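Proyecto Gramitz
Acta de la reunión de seguimiento de noviembre
Comparación de pinzas y cámaras para la tarea de la lámpara

Hora de inicio: 10:00
Asistentes: Siobhán Rafferty (preside), Chih-ming Mok, Facundo Orellana, Eoin Rafferty
Se excusa: Bernadette Dolan, que envía comentarios por escrito sobre el punto 4
Redacta el acta: Facundo Orellana

1. Aprobación del acta anterior

Se aprueba con una corrección. En el apartado de compras figuraba la pinza Nekside como pedida, y en aquel momento solo se había solicitado presupuesto. La pinza ya está en el laboratorio y montada en el segundo brazo.

2. Estado de las pruebas con las pinzas

Chih-ming presenta los resultados de la serie de octubre. Se hicieron 40 intentos con cada pinza, con el mismo brazo y el mismo controlador Buckley, sobre la tarea de levantar la lámpara de escritorio por la pantalla y volver a dejarla de pie. La pinza Tevon completó 32. La Nekside completó 14.

Eoin pide que la diferencia no se presente todavía como un resultado de la pinza. Los dedos de la Nekside llegaron con las almohadillas de fábrica, que son más duras, y en la pantalla, que es curva y brillante, resbalan en cuanto el brazo inclina la muñeca. La Tevon se probó con las almohadillas blandas que se cortaron aquí. Chih-ming está de acuerdo y propone repetir la serie con el mismo material en los dos juegos de dedos. Queda aprobado.

Se comentan también los fallos de la Tevon. En casi todos el agarre era correcto y el problema vino después: el cable se enganchó en el codo del brazo o quedó debajo de la base al apoyarla. El controlador no tiene ahora mismo ninguna información sobre el cable.

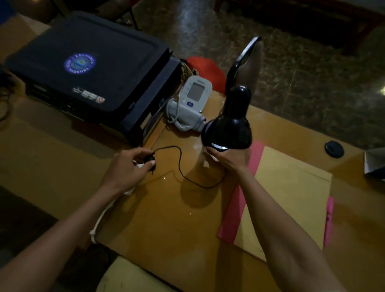
Siobhán pregunta si tendría sentido fijar el cable con cinta durante la próxima serie para separar un problema del otro. Facundo prefiere que siga suelto, porque en cualquier casa lo va a estar. Tras discutirlo se acuerda hacer las dos cosas: primero los intentos con el cable fijado, que sirven para comparar las almohadillas, y después los mismos intentos con el cable suelto. Los resultados irán en hojas separadas y no se sumarán.

Eoin recuerda que el registro de fallos sigue usando la categoría «otros» para demasiadas cosas. A partir de ahora se anotará como mínimo si el fallo fue de agarre, de cable, de trayectoria o de parada de seguridad.

3. Demostraciones con las manos y cámara de cabeza

Facundo informa de las grabaciones de demostraciones manuales. La intención sigue siendo usarlas para decidir qué agarres merece la pena programar en los brazos, antes de gastar más horas de laboratorio. Las instrucciones que recibe la persona son cortas: mover la lámpara, manejar el cable y no hablar con quien supervisa mientras se graba. No se le dice por dónde cogerla.

Chih-ming plantea que esta última parte dificulta la comparación, ya que cada uno agarra por un sitio distinto y dentro de una misma grabación se cambia varias veces. Siobhán opina que esa variedad es justo lo que se quiere ver y que no conviene tocar las instrucciones a mitad de la recogida.

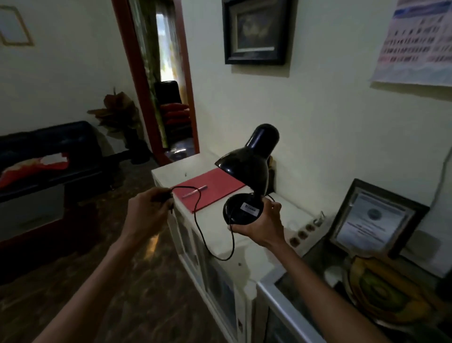 Para los brazos, la cuestión práctica es si se mantiene el agarre por la pantalla o se añade uno por la base. Hasta ahora se había descartado la base porque la apertura máxima de la Nekside no la abarca de lado a lado. Facundo hace notar que con la mano derecha por debajo, los dedos doblados sobre el borde, y la izquierda ocupada con el cable, no hace falta abarcarla entera. Eoin responde que una pinza de dos dedos no puede hacer eso tal cual, aunque sí podría entrar en horizontal por el borde con un dedo debajo y otro encima. Habría que comprobar el par en la muñeca, porque el peso queda desplazado hacia fuera. Lo calculará antes de la próxima reunión y, si sale dentro de lo que admite el brazo pequeño, se prueba.

Se habla también de usar los dos brazos a la vez, uno para la lámpara y otro para el cable. El controlador Buckley permite sincronizarlos, pero solo con la licencia ampliada, que no está en el presupuesto de este año. Siobhán pedirá una licencia de evaluación.

4. Cámaras

Se leen los comentarios de Bernadette. Ha revisado las grabaciones de cabeza junto con las de muñeca y señala lo siguiente:

— La cámara de cabeza da una buena visión general de la mesa y de los dos antebrazos, pero la mano tapa con frecuencia el punto de contacto.
— La de muñeca ve el contacto y pierde el cable casi siempre.
— Los reflejos en las superficies brillantes confunden al detector de bordes. Propone exposición fija en todas las sesiones.
— El texto de la etiqueta de la base no se lee desde la cabeza. No debe contarse con ella como referencia de orientación.

Chih-ming está conforme con la exposición fija salvo cuando la lámpara está encendida. En ese caso la zona iluminada se quema y se pierde lo que haya dentro. Sugiere grabar unas tomas con exposición fija y otras automática, solo con la lámpara encendida, y mirar cuál aguanta mejor. Bernadette no está para contestar y se le pasará la propuesta.

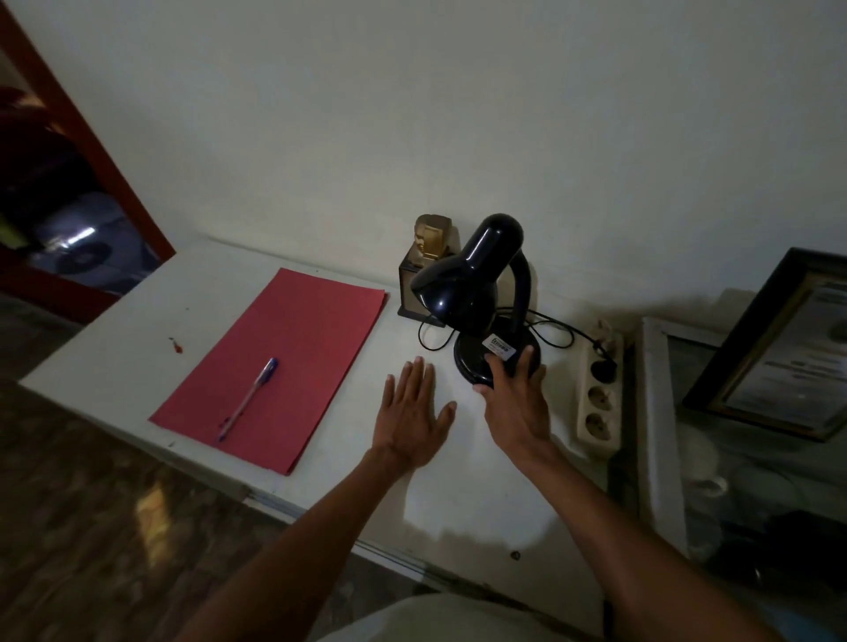 Lámpara encendida: mano derecha en la base, mano izquierda abierta sobre la mesa.

Siobhán pregunta si la mano que no agarra se está etiquetando. De momento no: el etiquetado solo recoge la mano que está en contacto con el objeto. Se acuerda añadir una etiqueta «apoyo» para la palma quieta sobre la mesa, sin volver atrás en lo ya etiquetado hasta saber si sirve de algo.

Queda sin resolver el desfase entre la cámara de cabeza y el registro del controlador. Eoin ha medido 7 fotogramas en la última sesión y no sabe si es constante. Hasta que se aclare, ninguna grabación nueva se dará por sincronizada.

5. Compras

Se autoriza un rollo más de material blando para almohadillas y un juego de dedos de repuesto para la Tevon. Se deja pendiente la segunda cámara de muñeca. Chih-ming avisa de que el plazo de entrega de los dedos fue largo la vez anterior y pide que el pedido salga cuanto antes.

6. Acuerdos y tareas

Chih-ming Mok: repetir las series de Tevon y Nekside con las mismas almohadillas, con cable fijado y con cable suelto. Pedir los dedos de repuesto.
Eoin Rafferty: cálculo del par para el agarre por la base. Nueva medida del desfase entre cámara y controlador. Actualizar las categorías del registro de fallos.
Facundo Orellana: continuar las demostraciones con las instrucciones actuales. Añadir la etiqueta «apoyo».
Siobhán Rafferty: licencia de evaluación del controlador Buckley.
Bernadette Dolan: responder sobre las tomas con exposición fija y automática.

7. Ruegos y preguntas

Eoin pide que se deje el brazo en posición de reposo al terminar cada sesión y que se anote en el cuaderno quién lo ha usado.

Se levanta la reunión a las 11:40. La próxima se convocará por correo cuando esté terminada la serie con el cable fijado.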